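Makside Workshop -- Chore Trial Checklist, Station 4
Task: cable sorting and put-away
Date: Tue 10 March

Before start

Emergency stop within reach of operator -- OK
Table clear of tools and cups -- OK
Finger pads checked for wear and grit -- OK, recheck in May
Speed limit set for shared work -- OK
Floor tape around station -- FAIL. Lifting at the corner nearest the door. Replace before next shift.

Work at hand

Cables coiled before pickup -- OK
Straps closed -- see comment
Hands out of reach while arm is moving -- see comment
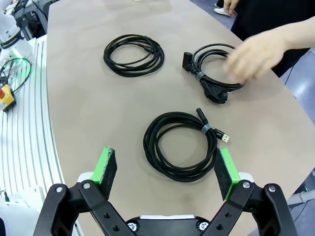 Station 4, three coiled cables on the table, hand at the power cable.

Comment on straps: the thin cord has no tie on it. The other two have gray straps. Loose loops are where the arm does worst, so strap everything or log it as a separate run.

Comment on hands: arm must be paused before anyone adjusts a cable. Add this to the Tulmont sheet too -- their copy leaves it out.

Can it do the chore yet?

Picking up a strapped coil: yes, with a person watching.
Picking up a loose coil: not reliably.
Coiling a cable from scratch: no. Still done by hand.
Unattended running: not approved. Strickland asked for up to 1000 picks overnight. Answer stays no until the loose coil problem is fixed.

Result: pass with 2 actions (floor tape, strap rule). Next check after the tape is down.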